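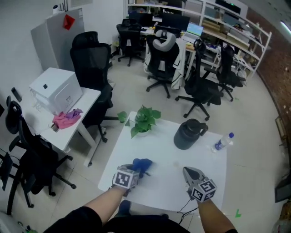

Torvik white square table: review after a year in the office

Wed 22 June

We bought the Torvik as a spare surface for the middle of the room. The desks along the wall were always full and people were eating lunch over their keyboards. It was meant to take drinks, post and the odd short meeting. It now gets used all day, so I think I can say fairly well what it's like to live with.

Ours came from Welberg, who sell it in white or grey. We went for white to go with the desks. The whites don't have to match exactly and I wouldn't worry about it unless you plan to push them together.

Putting it together

It arrived in one flat box, heavy enough that you want two people on the stairs. There are 6 bolts and an Allen key. The instructions are drawings only, and the second drawing shows the leg brackets from underneath without saying so. I fitted one the wrong way round and had to take it off again. Start to finish it took 31 minutes, including that.

Do the bolts up loosely, turn the table over, then tighten them. If you tighten them upside down it rocks.

Size and stability

It's a good size for a jug, a plant and somebody working at the near side. Two people can sit with laptops facing each other if they don't mind touching lids. Four is too many. The square shape means it can go in the gap between the desks and still leave space for the chairs to roll back, and a round one of the same width would have given us less to work on.

There's a slight wobble if you lean hard on one corner. You notice it when wiping down with any force, and not much otherwise. A tall insulated jug full of coffee has stood at the back corner most days and has never gone over. Plastic bottles are another matter: the top is smooth and they'll roll if you lay them down, so stand them up.

The surface

This is the part I was least sure about, as white tops show everything. Crumbs are visible from the doorway. So are coffee rings, pen and whatever the orange stuff is that comes off crisps. On the other hand you can see what needs cleaning, and it does clean up easily. A damp cloth is enough for nearly all of it. Dried coffee takes a second go.

I tried Brulenine surface cream on a tea stain in April. It lifted the stain but left a dull patch until I'd buffed it with a dry cloth. I've gone back to warm water and a drop of washing-up liquid. Blue microfibre cloths work well and the cheap ones are fine, though they need washing often or they just move the grease about.

Ballpoint comes off if you get to it the same day. There's a faint line near one edge from a marker that was left over a weekend and I've given up on that.

Plants

We keep a small pothos on the far corner in a white pot. It does well there and gets turned when someone remembers. Put a saucer or a coaster under any pot, as water that sits on the top overnight leaves a ring. Keep trailing stems on the side away from where people walk, or they get caught on bags.

Compared with the Hodis

Before this we had a Hodis folding table. It was lighter and you could put it away, but the hinge pinched and the top had begun to lift at the corners after 3 years. The Torvik doesn't fold and takes up its space permanently. For a room where it'll be left out, I prefer it.

Things I'd change

The edges are quite sharp for a table people brush past. The feet are hard plastic and scrape if you drag it, so we stuck felt pads on. A white leg shows scuffs from chair wheels at about ankle height, and those don't wipe off as well as marks on the top.

Would I buy it again? Yes, for this room. For a kitchen with small children I'd look at something with rounded corners and a darker top.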